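Fancy-dress commuting

Fancy-dress commuting is the practice of traveling to or from work by bicycle while wearing a costume. It is distinct from the charity ride, in which costumes are worn by large groups who have been told to expect photographs, and from the festival parade, in which the roads are closed and the only hazard is the brass section. The fancy-dress commuter rides alone, in ordinary traffic, and usually has a meeting at the other end.

We use cookies to remember your preferences. By continuing to browse you accept our cookie policy. Accept | Manage settings

History

The habit is generally traced to Nadurdale, a hilly town with one bridge and strong opinions about who should be on it. Riders there began turning up in costume after the town narrowed its bike lane to make room for planters. The first recorded case is that of Firouzeh Farahani, a payroll clerk, who crossed the bridge dressed as a lobster and later wrote that drivers gave her more room than they had in the previous two years combined. Her account was published in the newsletter of the Perron Wheelers, between a recipe and a notice about overdue subscriptions.

Imitators followed. A pirate was seen on the bridge the next week, then a bishop, then a second lobster, whom Farahani regarded as derivative. By June of that year the morning crossing had become something of an attraction, and a bakery on the east side put out chairs.

The town responded with a leaflet advising cyclists to "dress appropriately for conditions." Supporters pointed out that the lobster was waterproof.

Costume and equipment

Most fancy-dress commuters divide costumes into those that work on a bicycle and those that work in a mirror. Capes belong firmly to the second group. A cape of ordinary length will find the rear wheel within a few hundred yards, and clipping it to the saddle produces a small sail, welcome on the way to work and much resented on the way home. Wings are worse. Togas are discussed in the literature mainly as a warning.

Animal costumes are widely favored, as the legs are usually separate. Tails are tucked into the waistband or strapped to the rack. Large heads must be carried, often in a front basket, where they stare at oncoming traffic and are said to have a calming effect on vans.

Helmets present the main difficulty. Purists hold that the helmet should be part of the character, which suits knights and astronauts and leaves everyone else gluing felt to things. The Trokell, a stretch helmet cover sold with detachable ears, was intended to settle the matter. It came in one size and divided the community further.

Gloves are often overlooked. A rider may spend weeks on a dragon and then arrive at the lights unable to work the brakes, having sewn the claws on the inside.
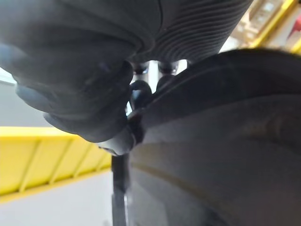
Footwear follows the same rule as everything else, and the same people ignore it. Platform soles shorten the reach to the pedal and lengthen the fall to the ground. Flippers have been attempted on the flat.

The Grarkow Run

The best-known gathering is the Grarkow Run, which its organizers insist is not a gathering. Riders set out separately, at their usual times, and are forbidden to acknowledge one another. The route is 30 miles if taken in full, though hardly anyone lives that far from work. Attendance has been put at 4,000 by the riders and at 30 by the council, whose observer is understood to have left early.

Reception

Opinion among other cyclists is mixed. Sporting riders complain of being overtaken by a teapot, an experience few of their training plans allow for. Motorists' letters to the Nadurdale press are mostly hostile, with a minority asking where the bishop got his sleeves.

Farahani gave up the lobster after changing jobs and now takes the train. In a short piece dated March 11, 2020, she complained that train passengers left her no room at all, and said she was considering the claws.

See also: Bicycle commuting; Novelty headgear; Nadurdale bridge dispute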